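3.2 Stimuli and display conditions

The lightness-matching task used rendered views in which most of the visual field was taken up by a single low-chroma surface. Large uniform surrounds of this type are known to shift the perceived lightness of darker regions placed against them, and they leave the observer few local edges to use as anchors. Two of the views are reproduced in Figure 2.
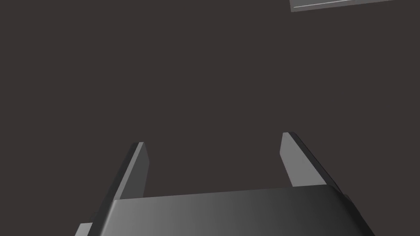
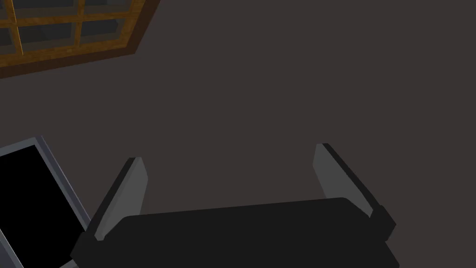 Figure 2. Rendered views with a dark brownish-gray background and a gripper in the lower part of the image.

All stimuli were shown on a calibrated display in a room with no other light source. The display was warmed up before each session, and its white point and luminance response were measured at the start and end of every testing day. Sessions in which the two measurements differed by more than the tolerance set in the Hevgate protocol were discarded and run again. Observers viewed the display with both eyes from a fixed chin rest. They adapted to a blank field at the mean luminance of the set before the first trial, and the same field was shown between trials.

Each trial presented one view together with an adjustable patch on a separate neutral ground. The observer turned a dial until the patch appeared equal in lightness to a target region marked briefly by a thin outline. The outline was removed before the match was made, as pilot work showed that a persistent outline pulled settings toward the outline's own luminance. There was no time limit. The starting value of the patch was drawn at random on each trial from the full range of the dial.

3.3 Observers

A total of 68 observers took part. All had normal or corrected acuity and passed a standard color vision screening. Observers were recruited at the Arnthorpe site and were paid for their time. None had taken part in the earlier Raletance experiments, in which a similar matching procedure was used with printed samples under a viewing booth. Data from 2 observers were removed before analysis. In one case the settings did not vary with the target, and in the other the session was stopped early by an equipment fault. The remaining observers each completed 9 blocks, with a rest period between blocks and a longer break at a point of the observer's choosing.

3.4 Analysis

Dial settings were converted to luminance using the calibration taken at the start of the same day and then expressed as the log ratio of match to target. A value of zero indicates a match in physical luminance. Positive values indicate that the target appeared lighter than its luminance alone would predict. The first block was treated as practice and left out of all fits.

We fitted two models to the remaining settings. The first was a simple anchoring model, in which the highest luminance in the view is assigned the value of white and all other regions are scaled to it. The second was a weighted surround model based on the form given by Akbari, in which the luminance of each region is compared with an average of its neighbors and the weights fall off with distance. The surround model has one additional free parameter, the spatial constant of the weighting function. Both models were fitted separately for each observer by maximum likelihood, with matching noise assumed to be normal on the log scale. Models were compared by cross-validation, with one block held out at a time.

Repeated settings were used to estimate the reliability of each observer. The within-observer spread was computed for each target and pooled across targets after a check for dependence on target luminance. Spread increased at the dark end of the range, as expected from the lower contrast sensitivity at those levels, and the noise term was therefore allowed to vary linearly with log luminance. Leaving this term constant changed the fitted spatial constants slightly but did not alter the ranking of the models.

Two further points should be noted. First, shading gradients within a target were not modeled. The target luminance was taken as the mean over the outlined region, and an observer who matched the lightest or darkest part of the region would show a constant bias under this definition. Second, the surround average was computed in image coordinates and takes no account of depth. Prior work suggests that regions seen as lying in the same plane have a greater effect on one another than regions that are merely adjacent in the image. A coplanar weighting was considered, but it would have required depth judgments that were not collected here.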